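Finishing a board with oil and wax, and the rest of December

December 22, 2020

I finished the last of the cutting boards on the weekend, so I can finally write up what I've been doing in the garage since the weather turned. A few people asked for it after my post on the bench, and Wenjie Tan has asked twice, so I'll start with the finish and get to the rest afterwards.

Background first. I make edge-glued boards, mostly maple, from offcuts I buy by the box at Janis, the lumber place past the rail yard. They don't advertise the offcut boxes. You have to ask at the counter, and what you get depends on what the door people have been cutting. The November box was nearly all maple with a couple of lengths of cherry at the bottom. It cost me $86, more than last year, but the pieces were longer and I threw out less.

From that box I got six boards. Two were for us, one was for my mother-in-law, and the others were spoken for before I'd finished flattening them.

Wood

I let the offcuts sit in the garage before doing anything with them. Our garage is unheated apart from a small electric heater I run while I'm out there, and I used to worry about that. In January last year I glued up a board the same evening I brought the wood home and it cupped so badly I couldn't plane it out without losing a third of the thickness. Guoqing Ding, who taught me most of what I know about glue, looked at it and asked how long the wood had been inside. I said about an hour. He handed it back to me. It's now the thing I mix epoxy on.

These days the wood gets stickered on a shelf for a couple of weeks and I leave it alone. I don't own a moisture meter. I've borrowed one and it told me what I already thought, so I haven't bought one.

Glue-up

I use ordinary waterproof yellow glue and parallel clamps, alternating above and below. I joint the edges by hand with a No. 7 plane. It takes longer than a machine and I like doing it. If two edges show a gap when I hold them up against the window, they go back in the vise.

Clamp pressure is where I went wrong for years. I tightened until glue ran out all along the seam and then tightened more. Now I stop when there's an even line of small beads. I scrape them off with an old chisel once they've gone rubbery, usually after supper.

I don't bother with biscuits or dowels. A long-grain glue joint is strong enough for a kitchen board and I have never had one fail at the seam. I have had one split beside the seam, but that was the dishwasher, and I've stopped lending boards to my brother.

Sanding

I go 80, 120, 180, 220. After 220 I wipe the whole board down with a damp rag, let it dry overnight so the grain lifts, and do a light pass again with the 220. Skip that and the first wash will make it feel like a cat's tongue.

I wear a proper mask now. I didn't used to. Maple dust gets into everything and I was coughing most of last winter, and this is not a year anybody wants to be heard coughing at the grocery store.

Oil

I've tried a lot of things over the years. Walnut oil smells nice, but I don't like using it on anything I'm giving away because of allergies. Tung oil is good and very slow. Plain mineral oil from the drugstore is cheap and does the job, and it's what I always come back to for boards that will be cut on.

The routine is simple. Warm the oil by standing the bottle in a bowl of hot tap water. Flood the board, both faces and all the edges, and pay attention to the end grain, which will drink more than the rest put together. Leave it an hour. Wipe off whatever is still on the surface. Do the same again the next day, and the day after that if the ends look dull.

How long to keep going depends on the wood. Jinfeng Qin does eight coats on hers. I've held one of her boards beside one of mine and I couldn't tell them apart, but hers have been in use longer, so she may have a point about how they age.

Wax

The wax goes on over the oil. I make it from beeswax and mineral oil, one part to four by weight, melted in a jar standing in a pot of water. I used to buy a tin of Kandemel, which was fine, and then the hardware store stopped carrying it. The homemade version is a bit softer. I rub it in with a scrap of T-shirt, wait until it hazes, and buff it off.

You won't get a hard shine from oil and wax. It's a low sheen and it fades with washing. If you want a glossy board for display or for serving cheese, you need a film finish that cures properly, and then you shouldn't be chopping on it. I've made a few that way for people who asked. A high gloss shows up every stripe in maple, which suits some pieces very well, and it also shows every sanding scratch you missed.

Light maple with a few darker bands in it is my favourite sort of blank for that treatment. The stores often sort for the whitest wood and the striped pieces go cheaper.
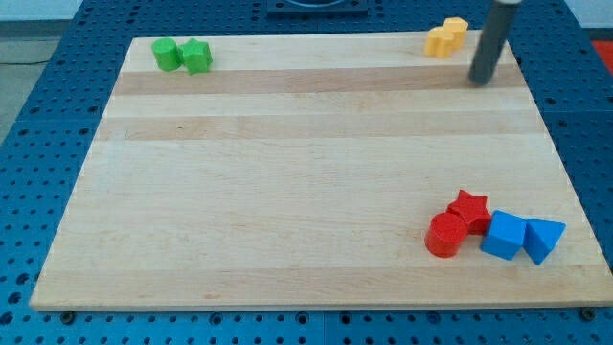

Looking after one

I put a card in with each board I give away, and it says much the same as this. Wash it by hand in warm soapy water, both sides, even if you only used one. Stand it on edge to dry. Don't leave it flat on a wet counter. Oil it when it looks pale and thirsty, probably every month or so if you cook most nights. Onion smell comes off with coarse salt and half a lemon.

If the surface gets badly cut up, bring it back to me and I'll sand it. Kaiwen Peng brought his back this fall after three years and it took me twenty minutes. There was a burn mark from a pot on one side that I couldn't get out, so he uses the other side.

What went wrong this year

The handles. I routed finger grooves into the ends of the first two boards with a new cove bit, went too fast, and burned the bottom of every groove. Burned maple is miserable to sand, particularly inside a curve. I got most of it out with a card scraper bent around my thumb, and I still have the blister. On the others I took three shallow passes and had no trouble.

I also ran out of the small rubber feet partway through and the new ones didn't come in time, so two boards went out without them. I'd ordered from Trakora and the tracking hasn't moved in over a week. Everyone's parcels are the same this month. They can have their feet in the new year.

Everything else

We're staying home for the holidays, the same as most people I know. Normally we'd drive out to my sister's and there would be fourteen at the table. This year we'll call on Christmas morning and I've dropped off what needed dropping off. I left Sihan Ye's board on the porch, rang the bell and stood back by the recycling bins, and we talked across the driveway until our feet got cold. That's more or less how I've seen everybody since March.

The tourtière is made and in the freezer. The driveway has been shovelled twice today already and wants doing again. Meng, the dog, has a new coat she refuses to walk in. She stands on the mat until I take it off her.

In the new year I'd like to try end-grain boards. They need a lot more gluing and a lot more flattening, and I'd want a better way of doing the flattening than a belt sander and patience. I've been reading about router sleds. If anyone has built one that doesn't sag in the middle, leave a comment and tell me what you used for the rails. I have some aluminum angle left over from the eavestrough job and I'm hoping it's stiff enough.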